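Section 5: Setting up sales tax on your invoices

Welcome to the part of Swati that most people put off until the end of the quarter! If you have finished Section 4, your business profile is saved and your bank feed is connected. Now we get to teach the program which taxes you collect, at what rate, and who you send them to. Set up properly, it saves a wonderful amount of typing, and your filing report more or less fills itself in.

Before you start, have these on hand:

Your sales tax permit number for each place you collect in.
The rate notice from each tax office, or a printout of the current rate from its website.
Your filing schedule (monthly, quarterly or yearly).
A recent invoice you are happy with, to compare against later.

Note: Swati applies the rates you give it. It does not decide whether a product or service is taxable. If you're unsure, ask your tax office or your accountant before you go on.

5.1 Add a tax agency

1. Open Settings and choose Taxes.
2. Select Agencies, then Add agency.
3. Type the agency's name exactly as it appears on your permit. Swati prints this name on the filing report.
4. Enter your permit number. Leave out spaces and hyphens.
5. Choose your filing schedule from the list.
6. Enter the date your permit took effect, then select Save.

Repeat for each agency. Most shops have one or two, but you can add up to 45.

Caution: Do not change the filing schedule in the middle of a period. The open period will close early and the remaining days will land in a new one. Wait until the period has been filed, then edit the agency.

5.2 Enter your rates

A rate belongs to an agency, so you'll always start from the agency's page.

1. Open the agency and select Rates.
2. Select Add rate and give it a short name. Customers will see this name, so "City sales tax" is a better choice than "Rate 2b new".
3. Type the percentage. Use a period for the decimal and leave off the percent sign.
4. Set the start date. Leave the end date blank if the rate is current.
5. Select Save.

When a rate changes, please don't type over the old one. Give the old rate an end date, then add a new rate that starts the next day. Invoices dated before the change keep the old percentage, and invoices dated after it pick up the new one on their own. This is one of my favorite things in the whole program – you can enter an April change weeks ahead and forget it.

5.3 Combine rates into a group

Many places stack a county or city tax on top of a state tax. A group lets you put the whole stack on an invoice with one click.

1. In Taxes, select Groups, then New group.
2. Name the group after the place it covers. Our sample company uses "Westthorpe" and "Anberg".
3. Tick each rate that applies there.
4. Choose how the group prints. One line shows the combined percentage. Separate lines show every rate by name.
5. Select Save.

Note: The filing report always splits the tax by agency, whichever print style you pick.

Caution: Leave "Tax on tax" turned off unless your rate notice clearly says that one tax is figured on top of another. With it turned on, the second rate is applied to the price plus the first tax, and your customers will be overcharged if that isn't the rule where you sell.

5.4 Mark what is taxable

1. Open Products and Services.
2. Select an item and find the Tax treatment box.
3. Choose Taxable, Exempt or Zero rate.
4. Save, or press Next to go straight to the following item.

Got a long list? Use the bulk editor! Tick the box at the top of the list, choose Edit selected, and set the treatment for everything at once. Then go back and fix the exceptions. Snežana Ivanov, our trainer for new accounts, once did a catalog of 532 items this way, and she still recommends sorting by category first so that similar items sit together.

Exempt and Zero rate look the same to the customer, since neither adds any tax. They go in different boxes on many returns, so take a moment to pick the right one. 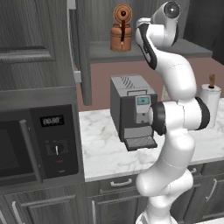 Reading time for this section: 5 minutes

5.5 Customers who don't pay tax

Resellers, some schools and many nonprofits can buy without paying sales tax if they give you a valid certificate.

1. Open the customer's record and select Tax.
2. Turn on Tax exempt.
3. Choose the reason from the list and type the certificate number.
4. Enter the expiration date. If the certificate doesn't have one, tick No expiration.
5. Attach a scan of the certificate and select Save.

Swati reminds you 41 days before a certificate expires. The reminder goes to the account owner, and you can add a second person under Settings, Notices. If the date passes and no new certificate is on file, tax goes back on that customer's next invoice.

5.6 Run a test invoice

Please don't skip this one. It's quick, and it's rather satisfying to see the numbers line up.

1. Create a new invoice and choose Save as draft. Drafts never reach the filing report.
2. Add one taxable item and one exempt item.
3. Select the tax group for the customer's location.
4. Check the tax line by hand: multiply the taxable item's price by the combined rate.
5. Switch the customer to one marked exempt and check that the tax drops to zero.
6. Delete the draft.

If you are off by a penny, look at Settings, Taxes, Rounding. "By line" rounds each item before adding. "By invoice" adds first and rounds once. Your tax office may ask for one or the other, and both are fine with Swati.

If the tax line is missing altogether, check the invoice date against the start date of the rate. A rate that starts tomorrow won't show up on an invoice dated today.

5.7 Lock the period after filing

1. Open Reports and choose Tax filing.
2. Select the period and review the totals for each agency.
3. File and pay through the agency's own website.
4. Come back and select Mark as filed. Enter the confirmation number.

Marking a period as filed locks every invoice in it. Only the account owner can unlock it again, and Swati records the time and the name of the person who did it.

Section revised 2025-04-10 by Shazia Hashmi, Steltau Help Desk

Next: Section 6, Recording tax payments and refunds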